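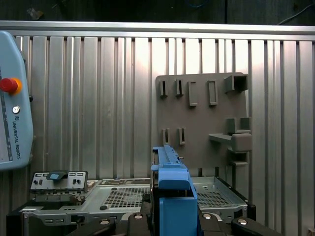

The Gray Board

Aug 1, 2023
By Yupin Sitthichai

Geten hung the gray board on the ribbed wall in April, when the Tivura job was new and everyone still thought it would be finished before the summer. He used a level. He put the small slotted holders where he could reach them without looking and the shelf bracket out on the right, and then he told Justden to keep his hands off it.

Justden kept his hands off it for a week. After that the screwdrivers started to wander. One turned up in the break room next to the sugar. Geten walked it back to the wall and said nothing, and Justden watched him do it and said nothing either. They had worked together for nine years and most of what they had to say had been said.

The job was drives. Tivura had sent over 3438 of them, pulled from offices that were closing, and each one had to go into a bay, be read, be copied if there was anything to copy, and be written down. The sheet had a column for the number, a column for the condition and a wide column for remarks. Geten left the remarks blank. Justden filled his in. "Somebody's recipes," he wrote. "Payroll, very dull." "Wedding, outdoors, rain."

"You're not supposed to look," Geten said.

"I have to see if it opens."

"You can see if it opens without reading the recipes."

Justden wrote down one of the recipes anyway. It was for a plum cake. His wife made it and he brought some in, and Geten ate two pieces standing up.

By the end of July they had 86 left. Mrs. Tymoshchuk came down from the office with the list and asked if number 1218 had been done. It was marked as done, she said, but there was no copy.

Geten looked at the sheet. It was his handwriting. The remarks column was blank.

"I'll do it again," he said.

It took him most of the morning to find it. It was in the third crate from the door, under a layer of cardboard, and he carried it back with both hands. 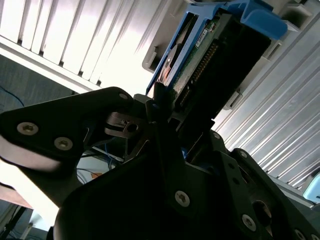

Number 1218

The drive sat in a blue caddy like the others. Geten waited for it to read. Justden pulled up a stool, though he had his own pile to get through.

There was one folder, and in the folder there were letters. They were from a man to his brother, written over a long time and all beginning the same way, with the weather. Geten read the first one. Then he read the next.

"You're not supposed to look," Justden said.

"I have to see if it opens."

He read until lunch – Justden went out and came back with sandwiches – and then he made the copy and checked it. He took the sheet and found the line. He held the pen over the wide column for a while.

"Letters," he wrote. "Complete."

Then he went to put his screwdriver back, and Justden handed him the other one.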